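Buying a bench arm: questions we get from shops and small workrooms

Will it pay for itself in a year?
The Tosetti brochure says so. I'd want to see whose wages they used. Our sums never got there with fewer than 2 shifts, and most people who write to us run one.

What does the quoted price cover?
Usually the arm and its base. The Gusik quote we were sent came to 2578 for the arm and a further 1212 for the gripper, wrist camera and cables, before tax. Ask for one figure with everything on it. If the seller won't give you one, go elsewhere.

Can it pick up awkward things, like glasses?
Sometimes. Sales demos love a solid cube. Bring your own goods, in whatever box you keep them in, and ask to see those picked instead. Thin rims and dark lenses are a fair test.

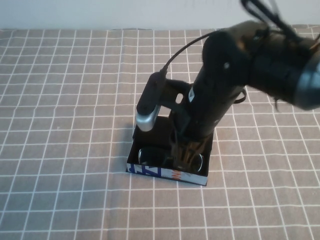
Ask for the same pick over and over, with the item turned a different way each time, and write down the misses yourself. A seller who wants to choose the item for you has told you something.

Do I need the wrist camera?
If your items always lie in the same spot, probably not. Ginette Caron, who checks our quotes, strikes it out on first reading and makes the buyer argue for it.

Should I pay for the service plan?
Read what it leaves out. Olaniyan's leaves out gripper fingers - the part most likely to wear.

How long should I allow for setting up?
We were told 4 days. Plan for more, and don't promise customers anything for the Monday after delivery.

Is leasing safer?
Only if you can hand it back early. Funia's terms didn't allow that when we read them in November.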